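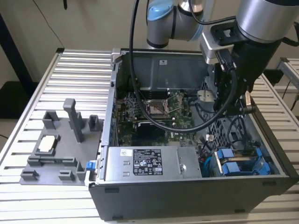

The tower with its side off and the CPU socket open.

How to Sell Your Old Desktop in Parts (and Get More Than Pocket Change)

Posted November 5, 2018 by Demetrius Whitfield

Last February I had a closet I couldn't close. Three dead or half-dead desktops, a shoebox of cables, and a wife who had started using the phrase "by the weekend." I asked the used computer place in Ferkport what they'd give me for the newest one, whole, and the guy said 23 dollars. Twenty-three! I drove it home again and sold it in pieces over the next few weeks, and I've been doing it for friends and neighbors ever since.

So this is how I go about it. You don't need to know much about computers. You mostly need to be good at taking pictures, writing a decent listing and packing a box.

Step 1: Save your stuff

Before you touch a screwdriver, get your files off. Photos, tax returns, that folder called "misc" that turns out to have your whole life in it. Copy everything to an external drive and then open a few of the files from that drive on another computer. I skipped that last bit once and lost a summer of soccer photos, so please don't skip it.

Sign out of anything that limits how many computers you can use it on, too. Music programs and photo editors are the usual ones.

Step 2: Look up what sells

Go to whatever auction site you like and filter by sold listings. Asking prices mean nothing (people ask for the moon). Type in the exact model number printed on the part and look at the last ten or so sales. I write the middle price on a sticky note and put it right on the baggie.

In my experience the processor and the memory are worth the trouble nearly every time. Graphics cards too, if there is one. Power supplies are heavy and cost a lot to mail, so I sell those locally or give them away. Cases I don't even try.

Step 3: Take it apart slowly

Shut down, unplug, hold the power button in for a few seconds, and lay the tower on its side on something flat and well lit. Touch bare metal on the case before you reach in. Take a phone picture before every single thing you unplug. You'll want them if a buyer asks what was connected where!
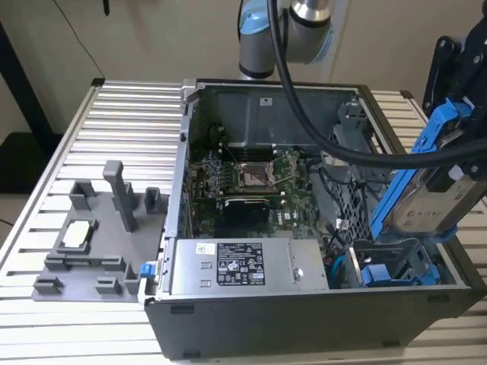

Put screws in an egg carton, one cup for each part, and drop a scrap of paper in with them. Drive screws and case screws look alike until you try to use the wrong one. If a part came with a bracket or a caddy, keep them together, as buyers love getting the mounting bits and will pay a few bucks more.

Processors go in a plastic clamshell, and I bought a pack of those from Olix for next to nothing. Memory goes in anti-static bags. If you pull the processor, don't poke around in the socket it came out of. A bent contact there can turn a sellable board into a paperweight.

Step 4: Decide about the drive

I don't mail out hard drives that had anybody's bank statements on them. If you do want to sell one, wipe it properly with a full overwrite and let it run as long as it wants (my slowest one went overnight and into lunch). A quick format isn't enough. If that sounds like a pain, keep the drive as a spare or take it somewhere that shreds them. Dunleavy Recycling will do it while you wait.

Step 5: Write the listing

Put the brand, the exact model number and the word "tested" or "untested" in the title. Be truthful about which it is. Take one clear photo of the front, one of the back and one close-up of the label. Daylight from a window beats any lamp I own.

I list on Rivovix and set auctions to run 72 hours, ending in the evening. Longer auctions just sit there for me, but your mileage may vary.

Step 6: Pack it like it's going to be dropped

Anti-static bag, then bubble wrap, then a box with no wiggle room. Shake it. If you hear anything, open it back up and add more paper. Weigh the box before you set your shipping price, since guessing is how I ended up paying nine dollars to mail a six-dollar fan.

What I've made so far

I keep a little notebook, and as of this week the total is 946 dollars after fees and postage. The closet door closes now. There's still the shoebox of cables, and if anyone knows what to do with old monitor cables, tell me in the comments.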